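7. April 2019, Werkstattbuch Dirnum

So, endlich wieder Zeit am Färbetisch! Die Indigoküpe stand jetzt 21 Tage und hat gestern schön nach Heu und ein bisschen nach Stall gerochen, also habe ich mich getraut. Angesetzt war sie mit 100 g Pigment und 200 g Fruchtzucker, Kalk nach Gefühl (ja, ich weiß, ich wollte das aufschreiben). Temperatur beim Eintauchen 28 Grad, eigentlich zu kühl, aber ich war ungeduldig.

Erster Strang: die graue Wolle aus Zosevitz, vorher über Nacht eingeweicht. Kommt grün raus, wird an der Luft blau, ich freue mich da jedes Mal wie ein Kind. Leider fleckig, vor allem an der Stelle mit dem Abbindegarn. Nächstes Mal lockerer binden, und zwar wirklich locker! 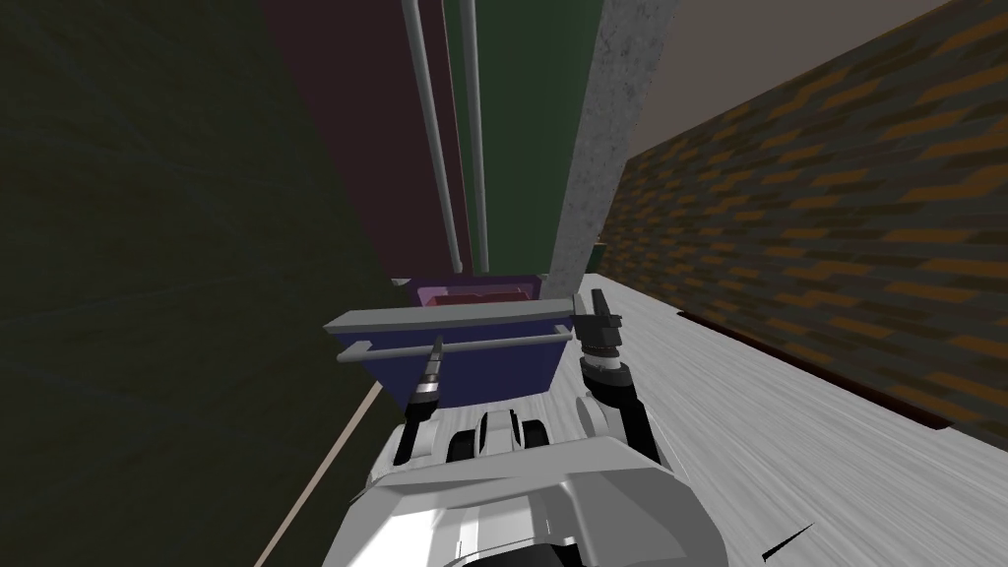 Zweiter Strang: Leinen von Sầm, drei Züge zu je fünf Minuten, dazwischen gut ausgelüftet. Viel gleichmäßiger als die Wolle, fast schon Jeansblau. Nach dem Spülen ging allerdings noch ordentlich Farbe ab, das Wasser war auch beim vierten Mal nicht klar. Da lag es wohl am Kalk, oben auf der Küpe schwamm auch kaum noch Blume. Habe einen Teelöffel nachgegeben, umgerührt und den Deckel wieder drauf.

Die Skinley-Handschuhe taugen übrigens nichts, nach dem zweiten Strang hatte ich blaue Fingerkuppen. Bitte die dicken nachbestellen, falls jemand sowieso gerade eine Liste macht.

Offen ist noch die Lichtprobe: je ein Streifen Wolle und Leinen hängt halb abgedeckt am Südfenster und bleibt da bis August, also bitte nicht abnehmen! Und wer die große Emailleschüssel ausgeliehen hat, ich bräuchte sie zum Beizen. Morgen prüfe ich den pH-Wert und ziehe den Wollstrang noch einmal durch.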